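Westari Community Laundry and Kitchen
Progress report to the Cakance Fund, second period, to the end of February

Work done

The kitchen has been open to users since the start of the period. We run three sessions a week, two at lunch and one in the evening, and the evening one fills first. In February we served 500 meals, which is the number we had set for the end of the grant, so the target in Schedule B needs to be looked at again. Eamon Horgan has drafted new wording and it is attached to the budget sheet.

The laundry side is behind. The floor drain was in the wrong place for the second washer and had to be moved, and the plumber could not come back until the tiler had finished. One washer and both dryers are in use. We expect the second washer to be connected in the coming period. The extra cost is $33 for fittings. The labour was covered under the original quote.

Kieran Kinsella rewrote the booking sheet so that people can put their name down for a wash and a meal on the same line. Before this we had two clipboards and they did not always agree.

Training

Twelve people have finished the food handling course, taught in our own kitchen by Daichi Yokoyama. Three more started and dropped out when their shifts changed. We have kept their places and they can pick up at the second module. The course notes are now in large print as well. 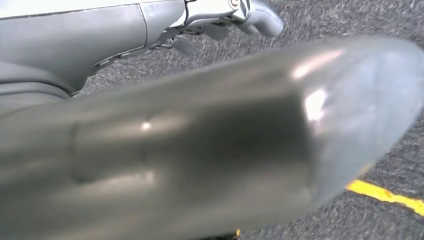
Éabha Ó Riain wrote on the feedback sheet that the evening session should start at 5:30 and not 6, as the last bus to Ustell goes at 7:10 and people are leaving with their meal half eaten. Two other users wrote much the same. We have moved the start to 5:30 on trial and will report on it next time.

Spending

Food is under budget because the Ní Bhriain bakery has been giving us its unsold bread. Power is over. The dryers use more than we allowed for, and the winter rate applied for the whole period. We would like to move part of the food underspend across to power and ask for your approval in writing. No change to the total is needed.

Still to do

Connect the second washer and test the drain.
Get a second quote for the back door ramp. The first was higher than the whole access line.
Replace the sign on the street side, which still has the old opening hours.

Declan Ó Néill will send the receipts separately, as the scanned file was too large to go with this report.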